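Ticket: Break room fridge unit, door timeout
Opened by: Mariama Mensah
Assigned: Ji-hoon Cho
Status: Open, again

Mensah: Since Fikier took over restocking, the fridge chimes after 90 seconds open. The arm takes 4 minutes to do a shelf. We can hear it in Accounts.

Cho: Raised the chime limit. Please stop closing the door on it.

Mensah: Blair closed it. Blair used to do the restocking and has opinions.

Moncrieff: I did a shelf in one minute. I now get 2 emails per yogurt asking me to confirm it was yogurt.

Cho: Confirmations are off. Blair, you're down as exception handler, so bowls without lids come to you. Attach a view next time it stalls. 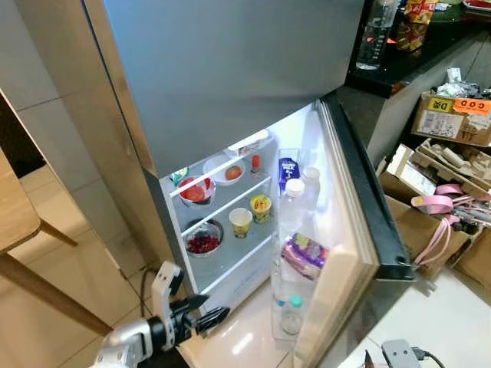
Arm at the fridge, door open, gripper empty.

Cho: Thanks. The paper cups on the middle shelf, which look like noodle cups, aren't in the item list. Adding them.

Moncrieff: Do I get a chime limit?

Cho: Separate ticket, please.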